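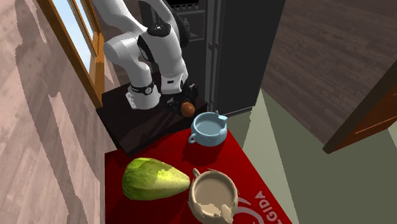
Teaching an Arm to Put Things in Pots: Project Report
Fetdale Shared Workshop, summer build group
25 July 2025

1. What we wanted to do

Our goal was a robot arm that can pick up a small piece of food and drop it into a pot without crushing it or flinging it across the room. The real arm (we call it Plutonora) is still in pieces on the workshop bench, so this half of the project happened in simulation. That was more fun than any of us expected!

2. The kitchen

We set up a virtual kitchen with the arm on a dark wooden table and a second, bright red tabletop in front of it. The small brown object under the gripper is the pick target. The blue pot and the beige pot are the two possible goals, and the head of lettuce is there as clutter the planner has to leave alone. The refrigerator behind the arm counts as an obstacle too — swing the elbow too far back and the run is over.

3. Control

Motion planning runs on Drerari, a small set of Python scripts we wrote ourselves. Each attempt has 5 stages: hover, descend, close, lift, release. We began with one fixed closing force and it was terrible. Round objects squirted out sideways almost every time. Slowing the descent and closing the fingers in two steps fixed most of that, and watching the first clean lift was a great moment.

4. Results

We ran 900 attempts with random target positions. In 205 of them the object missed the pot, mostly when the beige one was the goal. The handles are the problem: our collision shapes treat them as solid blocks, so the planner takes a long way around and lets go too early. The blue pot did much better.

5. What comes next

We want better collision shapes for both pots first, then a soft target that can be damaged. The base plate for the real arm is being cut in the Echeverría room, and we hope to have Plutonora moving under its own power by December. The joint limits in the simulation still need to be checked against the real motors — the wrist especially.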